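9 February 2022
Notebook, gift box bench

Okay, long one today, because I finally got the Grasteo boxes packed all the way through and I want it written down before I forget which way round the tissue goes.

Started with the "new job" box (the one Nanami Furukawa asked for, a present you can send to somebody starting at a new office). First try had the mug, the notebook, the tea tin and the little desk plant kit. Looks lovely with the lid off! Then you close it and give it a shake and the tea tin goes straight into the mug like a hammer. So I turned the mug on its side, handle toward the corner, and rolled the socks around it. The socks were supposed to go in the other box but I'm stealing them. Much better. Three drops from bench height onto the concrete, no chips.

Tissue: two sheets, not three. With three the lid bows up in the middle and the ribbon slides off toward the end. Fold the front edge over last, so the card sits on top and you see the name first.

Cards are still a headache. The Cantero stock is gorgeous but the ink takes forever on it, and I smeared a whole row just by stacking them too soon. I tried the cheaper cream card next to it and it's fine, really, a bit thin. Toshio Kobori thinks people keep the card longer than they keep anything else in the box, and he may be right — my mother has every gift card I ever gave her in a shoebox. So I'm leaning toward Cantero and just leaving the cards out overnight.
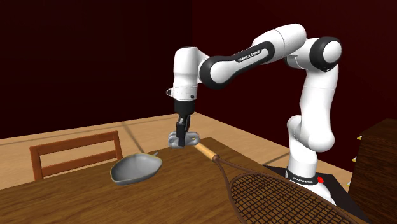
Custom text is the other thing. We said people could have any message they want on the mug, and then I sat down and tried some real ones. Anything over five words wraps around so far that you have to turn the mug to read the end of it. Cute if it's a joke with a punchline, annoying if it's "Congratulations on your promotion, Aunt Somebody". I'm going to put a note by the order box saying short messages look best, and leave it at that. Two lines is okay if the second one is shorter.

Candle: the Verer cedar one is out. I love it, I have it at home, but I left it closed up with the tea and by this morning the tea smelled like a closet. Could go in a for-him box with the shaving soap and the comb, where everything smells like a barbershop anyway. Need something unscented in its place. Nanami suggested matches in a nice jar, but I don't want to mail matches. Maybe a small brass bookmark? Or the good chocolate, if February stays cool enough for the mail.

Ribbon count, for whoever orders next: the Firnalby roll is 3000 inches and I cut into it today. Green is prettier than it looked on the screen. It frays if you use the kitchen scissors, so please use the sharp ones on the hook and please, please put them back on the hook.

Still to do: ask Toshio whether the plant kit can ship with the seeds already in the packet or if they go separately. Redo the for-him box without socks (sorry). Print the smeared cards again. Find out what the heavier box costs to send, with the tin and without it, before I put a price on anything.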